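ホーム お知らせ 議事録 共用部のご案内 お問い合わせ

テラス・ヘテオ管理組合 10月定例理事会 議事録

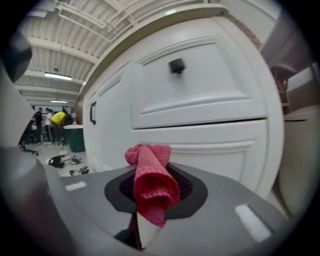
1. 開会
午後7時、集会室にて開会。議長はジンタナ・カモルラット理事長、書記はメラニア・デルカッチ理事。前回議事録は修正なしで承認された。

2. 共用部清掃の仕様見直し
現在の清掃会社トラドロウとの契約が年度末で満了するため、次期の仕様を協議した。
・エントランスのガラスと郵便受けは、ペーパーでの拭き取りをやめてマイクロファイバークロスに切り替える。
・クロスは場所ごとに色を分ける。ピンクはガラスと郵便受け、青は手すりとエレベーター内、黄はゴミ置場とする。
・洗濯の際に柔軟剤を使わないことを仕様書に明記する。昨年、ガラスに拭き筋が残るとの指摘が3階の居住者から出ている。
・外階段の高圧洗浄は年2回のまま据え置く。
カモルラット理事長より、色分けの表を清掃用具庫の扉の内側に貼ってほしいとの要望があり、了承された。
クロスの購入費3,277円は消耗品費から支出する。全員異議なし。

3. 駐輪場
登録シールのない自転車が21台あった。警告札を付け、29日間掲示したうえで、申し出のないものは撤去する。撤去業者はケンパイネンとブラックソープの2社から見積りを取る。子ども用自転車の登録料を無料にする案は、規約の確認が必要なため次回へ持ち越し。
奥の列のラックに固くて動かない箇所があるとの報告。デルカッチ理事が現地を確認し、必要であれば修理を手配する。

4. 植栽
北側の生垣が歩道にはみ出している件。剪定は11月に実施する。当日は北側通用口が使えなくなるため、掲示板と各戸配布で事前に知らせる。切り株の処分費が見積りに含まれているかどうか、造園業者に問い合わせる。

5. その他
・集会室の鍵の返却が遅れる例が続いている。翌朝9時までの返却を再度周知する。
・宅配ボックスの暗証番号に関する問い合わせは、管理室で受け付ける。
・防災訓練の日程は、消防署の回答を待って決める。
・エレベーター内の掲示物に期限切れのものがある。管理室で整理する。

6. 次回
次回理事会は11月、時刻と場所は今回と同じ。議題の提出は開催の一週間前までに書記あて。
午後8時40分閉会。

記録:メラニア・デルカッチ
確認:ジンタナ・カモルラット

コメント 2件 シェア 0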